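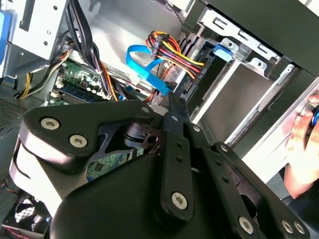 According to one reader of the previous edition, the fan section assumed that the owner already knew which way a case fan moves air, and two evenings were lost to a front intake fitted back to front. The airflow check has been moved ahead of the mounting steps as a result.

Section 4: Fitting and Wiring the Case Fans

4.1 Before you start

This section covers the Mustero three-fan kit and the Craddock fan hub when fitted to a standard desktop tower. Owners of the small-format Plitville case should read 4.6 first, as the front bracket on that model is installed in a different order.

You will need:
A Phillips No. 2 screwdriver
The 14 self-tapping fan screws in the kit (12 for mounting, two spare)
Hook-and-loop cable ties
A torch or desk lamp

CAUTION: Shut down the computer, switch off the power supply at the rear and remove the power cord from the wall outlet. Hold the front power button for five seconds to discharge any remaining current. Do not open the power supply unit under any circumstances.

4.2 Checking airflow direction

1. Hold the fan upright and look for two small moulded arrows on the outer edge. One arrow gives the direction of blade rotation. The other gives the direction of airflow.
2. If there are no arrows, find the side with the fixed struts that support the motor hub. On all fans in this kit, air leaves from the strut side.
3. Mark the intake side of each fan with a small piece of masking tape. Remove the tape before final assembly.

Note: Front and bottom fans are normally intakes. Rear and top fans are normally exhausts. A tower with two front intakes and one rear exhaust will run at slightly positive pressure, and less dust enters through unfiltered gaps.

4.3 Mounting the fans

1. Lay the case on its side on a flat, stable surface with the open side facing up.
2. Remove the front panel. Pull firmly from the bottom edge. Some panels carry a cable for the power button or USB ports – do not stretch it.
3. Place the first front fan against the bracket with the struts facing the interior of the case.
4. Rotate the fan until its cable exits at the corner nearest the motherboard tray.
5. Start all four screws by hand, then tighten them in a diagonal pattern. Stop when the rubber corner pad begins to compress.
6. Repeat for the second front fan.
7. Fit the rear fan with the struts facing out of the case.

CAUTION: Self-tapping screws cut their own thread in the plastic. If a screw is removed and refitted, turn it anticlockwise until it drops into the existing thread, then tighten. Overtightening will strip the hole.

4.4 Connecting the hub

1. Attach the Craddock hub to the back of the motherboard tray with the adhesive pad supplied. Clean the metal with isopropyl alcohol and let it dry first.
2. Connect the hub's power lead to a free SATA power connector.
3. Connect the hub's four-pin lead to the motherboard header marked CHA_FAN or SYS_FAN. Do not use CPU_FAN.
4. Connect one fan to port 1. Only port 1 reports its speed to the motherboard.
5. Connect the remaining fans to any other port.
6. Tie back all leads so that no cable can reach the blades. Allow enough slack to remove each fan for cleaning.

Note: Three-pin fans will run from the hub at full speed only. Speed control requires four-pin fans.

4.5 First start and speed settings

1. Refit the front panel, leaving the side panel off.
2. Reconnect the power cord and start the computer. Keep fingers, hair and loose clothing clear.
3. Confirm that all three fans are turning. Hold a strip of tissue near the outside of the rear fan – it should be blown away from the case.
4. Enter the BIOS and open the fan control page. Set the channel to PWM mode.
5. Set the minimum duty cycle to 35 per cent. Below this value the fans may stall.
6. Set the channel to 100 per cent and read the speed. The rated maximum for the kit is 1,488 rpm. Small variation between fans is normal.
7. Restore the automatic curve, save and exit. Shut down, disconnect the power cord and fit the side panel.

If the BIOS reports zero rpm while the fans are turning, check that a fan is connected to port 1. If no fans turn, check the SATA power lead.

4.6 Plitville small-format case

Fit the lower front fan before the drive cage. The cage blocks the two inner screw holes once it is in place. The optional Jondex dust filter (part 233) slides in from below and must be seated before the front panel is closed.

4.7 Cleaning

Clean the filters every three months. When using compressed air, hold the blades still with a finger. A fan spun freely by the air stream can exceed its rated speed and damage the bearing.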